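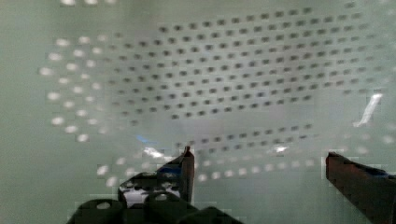

The wrist cam's view of the holey green sheet, gripper fingers down the bottom.

Saturday club again, and we spent the whole session on Ketilsson (the arm, named by a vote I lost). The job this term is picking a hole on the sheet and getting the fingers to line up with it, using only what the little camera sends back. Easy for a person. Less easy for us!

The trouble is glare. See that white streak on the right? Our code loves it. It loves the white spots on the left too, and last week it decided they were the holes and went looking for them with great confidence. Nanna rewrote the threshold bit so it only chases dark spots, and I've been fiddling with the lamp - I reckon a bit of baking paper over it would soften things, but I haven't tried it yet.

We've got 26 test runs to get through before the Wustley meet in November, and 2 laptops that both want charging all the time. If anyone has a favourite trick for shiny plastic, leave it in the comments. Next time I'll put up Nanna's code, once she's taken the rude variable names out.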